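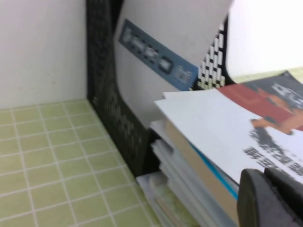
Moisture is the first thing to ask any filament maker about, Matilde Cordeiro told the group before we had finished signing in, and most visitors ask about colour. She took us through the Hovby plant on its October open day, and she kept returning to moisture at nearly every stop, so this report does the same.

Corkine makes filled filament for desktop 3D printers. The main product is PLA with ground cork in it, and there is a smaller range with wood flour. The plant at Hovby does the compounding, extrusion, winding and packing under one roof. Raw PLA pellets and cork granules are bought in. I went because I print lamp bases and tool handles in cork-filled material, and I have had uneven results from different makers. I wanted to see where the unevenness comes from.

The visit started at nine and followed the material from goods-in to the packing bench. Questions were taken at each stop. Phones were allowed everywhere except beside the compounder.

Goods-in and grinding

The cork arrives as granules in large sacks. It is screened on arrival to take out bark fragments and grit, then ground and screened again. The top screen passes nothing above 263 microns. Cordeiro said that the figure was settled by trial. Coarser cork gave a nicer surface and blocked nozzles. Finer cork printed without trouble but the parts came out looking like plain brown plastic.

Dust is handled by extraction over the mill and a closed chute to the storage bins. The ducting is earthed, and there are relief panels on the outer wall. We were shown these from the yard. One visitor asked whether the dust taken from the extraction filters goes back into the product. It does not. It is far too fine and goes to a briquette maker.

Each batch of ground cork has a card with the sack numbers, the screening date and a moisture reading. The card follows the batch to the winding hall and its reference ends up on the spool label. If a customer complains, the label leads back to the sack. I had always assumed that the code on the label was only a production date.

Drying

Cork and PLA are dried separately. The PLA goes through a desiccant dryer of the usual hopper type. The cork has its own dryer, supplied by Quansah, which tumbles the material slowly in warm dry air. Cork traps air and does not pack evenly, and in a plain hopper the outside of the load dries well ahead of the middle. The Quansah unit runs a load for 6 hours. A sample is then taken and weighed on a moisture balance, and if it fails, the load goes back in.

Failure is more common in wet weather, and the plant has a dehumidifier on the cork store for that reason. The dryer is the slowest machine in the building. Everything downstream is planned round it, including the shift pattern.

I asked what happens if slightly damp cork gets through. The answer was more useful than I expected. Water does two kinds of damage at this stage. It breaks down the PLA chains in the barrel, which leaves the filament brittle, and it flashes to steam at the die, which leaves small voids. Voids can be picked up by the diameter gauge if they are bad enough to disturb the surface. Brittleness cannot, and it is only found by bending or by printing. A spool that snaps in the feed tube may therefore have been made from wet stock, and drying it at home will do nothing for it. I have two such spools and have been drying them for a month.

Compounding

This is the part where phones had to go away. I can describe it in general terms. The cork is fed into a twin-screw compounder downstream of the PLA, through a side feeder, so that it meets polymer that has already melted. Feeding both at the throat would crush the cork and overheat it. The strands come out on to an air-cooled belt and are cut into pellets. Water cooling would be quicker, but the cork would take up water again and the drying would have been wasted.

The pellets had a faint smell of toast. Cordeiro said that a strong smell means scorched cork, and that operators notice it well before the instruments do. Scorched batches are darker and are sold as a separate shade when the test prints pass. When they do not, the material is scrapped.

Extrusion

Filament is drawn on a Fuleck line, which takes up the whole long side of the hall. It is a single-screw extruder with a warm water bath, a cold water bath, an air knife, a laser gauge and a puller. Water is allowed here because the strand spends very little time in it and the cork is sealed inside the polymer, though the air knife is set high and there is a heated section after it.

The gauge reads the diameter on two axes, and the reading controls the puller speed. Filled material is harder to hold to size than plain PLA, because the cork particles spring back after the die. Demyd Nechyporuk runs the line and had the diameter trace up on a screen for us. It showed a slow wave, with sharper spikes on top. The wave follows the heater cycle on the barrel. The spikes are particles. He can reduce the wave by adjusting the controller, and the spikes depend on the screens upstream.

Ovality was the other topic at this stop. A strand that enters the bath at the wrong angle comes out flattened on one side, and a single-axis gauge may report it as perfectly good. Nechyporuk said that he would sooner ship filament that is slightly thin and round than filament that is correct on average and oval. The drive gears on most printers grip oval filament unevenly, and the fault shows as faint banding that people then try to cure by tightening belts. I recognised this as well.

Start-up material is run to waste until the trace settles. On the morning we were there it took the length of our stop for that to happen after a colour change. The waste is chopped and kept for the factory's own use. The plant prints its own guide rollers and cable clips from it.
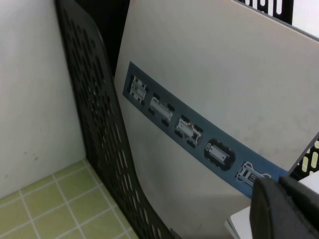 Winding and packing

There are 7 winding stations, of which one is kept for samples and short reels. Tension is set lower than for plain PLA. Wound too tightly, cork filament takes a set on the inner turns and can crack when it is pulled straight, and this is the reason for the large hub on the Corkine spool. I had taken the large hub for a way of making the reel look fuller.

Each spool is weighed on a checkweigher after winding. The lower limit is 995 g net, and anything under that is pulled off and sold as a second, with the true weight written on the box. The upper limit is looser and is only a matter of cost. The empty spool weight is moulded into the flange, which is helpful when judging how much is left, and I wish more makers did it.

Spools go back into a drying cabinet before bagging. The bag is foil, sealed under partial vacuum, with a sachet of desiccant. Full vacuum was tried and dropped. It pulled the turns together and gave tangles on the outer layers. Cordeiro made the point that the sachet is sized for the bag in transit and will do nothing useful in an open box on a shelf at home.

Test room

A part is printed from the start and the end of every production run. The test piece is a thin-walled cup with an overhang on one side and a threaded neck. It is filled with water and left to stand, then cut in half. Reject pieces are kept on a rack by fault type, and this was the best part of the visit. There were under-extruded walls, scorched layers, strings and one part that had split cleanly along a layer line. Next to each was the print record, with nozzle size and temperature.

The printers are ordinary desktop models with hardened nozzles. Cork itself is soft and would not need them, but grit in the bark does, and some always survives screening. Nozzle temperature in the test room is set lower than I use at home. The advice given was to start at the bottom of the range on the label and go up only if the layers fail to bond. A larger nozzle was recommended over a hotter one.

Retraction was discussed at some length. Long retractions draw softened filament up into the cool part of the hot end, where the cork swells and sticks. The test profile uses short retractions and accepts some stringing, which is taken off afterwards with a fine abrasive pad.

Practical notes

The open day is free, but places on each tour are limited and are booked by email. Flat closed shoes are required, and ear protection is handed out at the door. The hall is warm near the extruder and cold near the loading bay. There is a step down into the test room with no handrail. Parking is on the road.

Seconds and short reels can be bought at the end, card only. I bought two seconds in the darker shade and one short reel of the wood-filled material. The labels carry the same batch reference as the full-price stock. The first of the dark reels has since been printed at the lower temperature with a wider nozzle, and the handle came out with an even surface and no visible banding. The wood-filled reel is still in its bag.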